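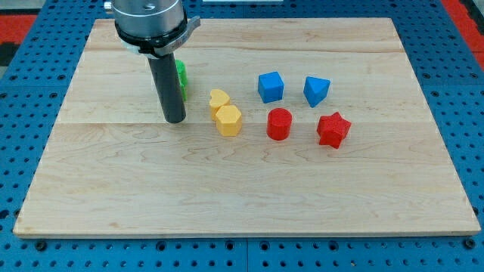 Pushing Blocks by Instruction: Results from Our Spring Project

Noman Dogar and Genji Sugawara
Advisor: Eilif Viklund

Our question was simple to ask and took all of spring to answer: if you tell a robot arm "push the red star next to the blue cube," how much does it help to name both the color and the shape?

We trained one policy, which we call Paracha, on 1911 pushes that we recorded by hand. Each push came with a short sentence typed afterward. Some sentences gave color and shape, some gave only one of the two. The arm has no fingers, just a straight rod, so everything it does to a block is a nudge.

We then ran 397 test pushes on new layouts, and Paracha finished 257 of them within the time limit. We were thrilled! The part we love most is how it corrects itself — when the cylinder rolls off line, the rod backs up, goes around and tries from the other side. We never wrote a rule for that.

Color-only sentences gave us the most trouble. With two yellow blocks close together, "push the yellow one" made the arm switch targets partway through, and in 5 runs it went back and forth until time ran out. Full names nearly always fixed this.

Next we want to try sentences that change during a push. Fulgencio Barroso has already started on the code, and we can't wait to run it in May.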